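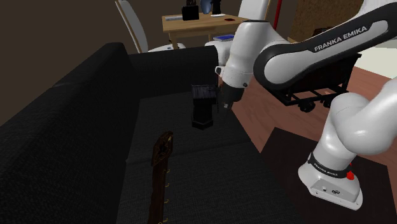 Section 4 is where you switch on two-person approval in Billow, and if you only get through one section of this guide this week, please make it this one! I set it up for our office in Butbridge after a bookkeeper at a firm down the road was caught paying a supplier that was really her own checking account. The way she did it was so dull it made my stomach hurt: small bills, one login, no second look. So let's say somebody sends in a bill for a big black sofa, fabric, for the front office, priced at $800. By the end of this section that bill won't get paid until a second person has opened it and clicked Approve.

Before you start

You need the owner login (a manager login won't show you the Controls tab, and I lost half a morning to that). You also need a second person who does not enter bills. In our office I enter them and Izzati Pillai approves them.

4.1 Turning on approval

1. Log in as owner and open Settings, then Controls.
2. Switch Payment Approval to On. The page reloads and you'll see a yellow bar across the top. Leave it alone for now.
3. Under Approvers, click Add and type in your second person's email.
4. Have them open the invitation on their own computer and pick their own password. Please don't do it for them, even if they're standing right there asking you to.
5. Set the Single Payment Limit. Mine is 154, an odd number that came from our monthly water bill, and anything over it goes to Izzati.
6. Set the Weekly Limit. I use 1000. It adds up everything under the single limit, so a string of little payments to one supplier gets stopped too.
7. Click Save, and then click Save again in the box that pops up. The yellow bar should go away.

Note: Bills already scheduled when you turn this on will still go out under the old rules. Open Scheduled, cancel them and enter them again if you want them checked.

4.2 Locking supplier bank details

1. Go to Suppliers and click the gear.
2. Tick Lock Bank Details.
3. Choose a hold period. The default is no hold at all (why?!), so change it to three days.
4. Call each supplier to confirm the account number, using a phone number from an old paper invoice. I had 23 to get through and it took two afternoons with a lot of hold music.

Caution: Don't use the phone number in an email that asks you to change an account. We got one of those, supposedly from Zuler, our flooring people, and it looked perfect right down to the logo.

4.3 Testing it

1. Enter a bill for one dollar over your single limit, with yourself as the supplier.
2. Try to pay it. You should get "Waiting for approval."
3. Log out, and ask your approver to reject it from their own login.
4. Open the Activity Log and check that both names are there, yours and theirs.

If only your name shows up, the approver is probably still on your login. Go back to step 4 in 4.1 and redo the invitation.

Note: If you run payroll through Rudd, those payments skip Billow's approval completely. Rudd has its own setting for it, covered in Section 5.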